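Tisch Kitinham von Fandmont im Test: schwarze Marmorplatte im Alltag

Stand: 11. Juli 2025

Der Kitinham ist der größte Tisch im aktuellen Programm von Fandmont. Er wird mit drei Platten angeboten: Eiche geölt, heller Kalkstein und schwarzer Marmor mit weißer und grauer Äderung. Wir haben die Marmorausführung genommen und benutzen sie seit Oktober. Bezahlt haben wir 2.194 Euro, die Lieferung bis in den Raum war im Preis enthalten, das Aufstellen auch.

Lieferung und Aufbau

Angekündigt waren 8 Wochen, geworden sind es 13. Fandmont hat den neuen Termin zweimal per E-Mail verschoben, ohne Begründung, und am Ende vormittags geliefert statt wie abgesprochen nachmittags. Das Aufstellen selbst ging schnell. Die Platte kam in einer Holzkiste mit Schaumstoffkanten und war unbeschädigt. Die Kiste wurde wieder mitgenommen, was laut Lieferschein extra gekostet hätte, auf der Rechnung aber nicht auftaucht.

Wer in einem Altbau wohnt, sollte vorher den Boden ausmessen. Die Füße lassen sich um 14 Millimeter herausdrehen, das hat bei uns gerade so gereicht. Einen passenden Schlüssel legt der Hersteller bei, er ist allerdings aus weichem Blech und hat sich beim zweiten Fuß verbogen.

Die Platte

Die Äderung ist kräftiger, als das Muster im Laden vermuten ließ. Auf dem Musterstück lief eine einzelne dünne Linie, auf der ganzen Platte verzweigt sich das Weiß deutlich und fällt auch von weitem auf. Uns gefällt das. Wer eine ruhige dunkle Fläche sucht, ist mit dem Kalkstein oder einem anderen Tisch besser bedient.

Geliefert wird nur glänzend poliert, eine matte Variante gibt es bei Fandmont nicht. Der Glanz ist stark, Dinge über der Platte spiegeln sich darin. Bei uns steht eine hohe weiße Vase mit Kunstblumen darauf, rosa Rosen, ein paar cremefarbene Blüten und spitze grüne Blätter. Helle Gegenstände wirken auf dem dunklen Stein gut, dunkle gehen eher unter.
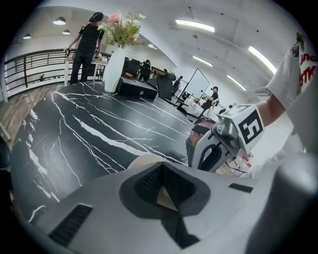

Die Kehrseite der Politur sind Fingerabdrücke. Man sieht jeden, vor allem abends bei Deckenlicht. Ein trockenes Mikrofasertuch reicht meistens, bei Fett braucht es lauwarmes Wasser und einen Tropfen Spülmittel. Von den Pflegetüchern, die Fandmont im Viererpack dazu verkauft, raten wir ab. Sie hinterlassen Schlieren, die man danach wieder mit Wasser wegwischen muss. Auch Staub ist auf Schwarz schneller zu sehen als auf Holz, wir wischen jeden zweiten Tag.

Flecken und Kratzer

Kaffee und Rotwein haben wir jeweils eine Stunde stehen lassen, beides ging rückstandslos ab. Bei Zitronensaft war nach zehn Minuten eine matte Stelle da — klein, aber gegen das Licht gut zu erkennen. Das ist bei Marmor normal und steht auch so in der Pflegeanleitung, allerdings erst auf der letzten Seite. Untersetzer sind also Pflicht, sobald Saft oder Essig auf den Tisch kommt.

Kratzer haben wir nach der langen Zeit zwei, beide von einer unglasierten Keramikschale. Seitdem kleben Filzpunkte darunter. Glas, Karton und Kunststoff haben keine Spuren hinterlassen.

Gestell und Stand

Der Tisch wackelt nicht, auch nicht, wenn man sich an der Kante abstützt. Dafür lässt er sich allein nicht verrücken. Zum Saugen darunter kommt man gut heran, eine Querstrebe gibt es nicht. Die Verschraubungen mussten wir nach einem halben Jahr einmal nachziehen.

Fazit

Der Kitinham ist stabil, sauber verarbeitet und für Naturstein in dieser Größe fair bezahlt. Abzüge gibt es für die Lieferzeit und das schlechte Werkzeug. Im Esszimmer einer Familie mit kleinen Kindern würden wir die Eiche nehmen. Als Tisch für Empfang, Wohnraum oder Besprechung passt der Marmor, wenn man das Wischen einplant.

Plus: sehr fester Stand, schöne Äderung, Lieferung bis in den Raum
Minus: Fingerabdrücke, säureempfindlich, lange Wartezeit

Weitere Tests
Beistelltisch Meredith: klein, leicht, etwas zu niedrig
Bodenvasen im Vergleich
Prirkbridge Regalsystem nach einem Jahr
Steinpflege: welche Mittel taugen etwas?
Kunstblumen reinigen ohne Ausbleichen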